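Olport Communion Cup Filler, Model 304

Fills disposable or glass communion cups from a single reservoir. One press of the lever dispenses one measured portion. Reservoir capacity is 500 ml. Fits Caltent and Abella trays.
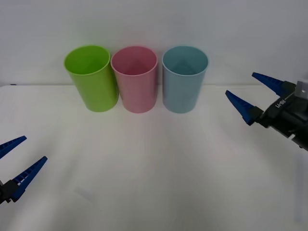
The nozzle is sized for standard communion cups. Wider cups can be filled one at a time with the tray guide removed. Plastic cups standing in a row on a white tabletop, one of them lime green, are of the everyday kind and will not seat in a tray.

Reservoir: clear, with lid
Replacement nozzle: part 43
Cups per case: 80, sold separately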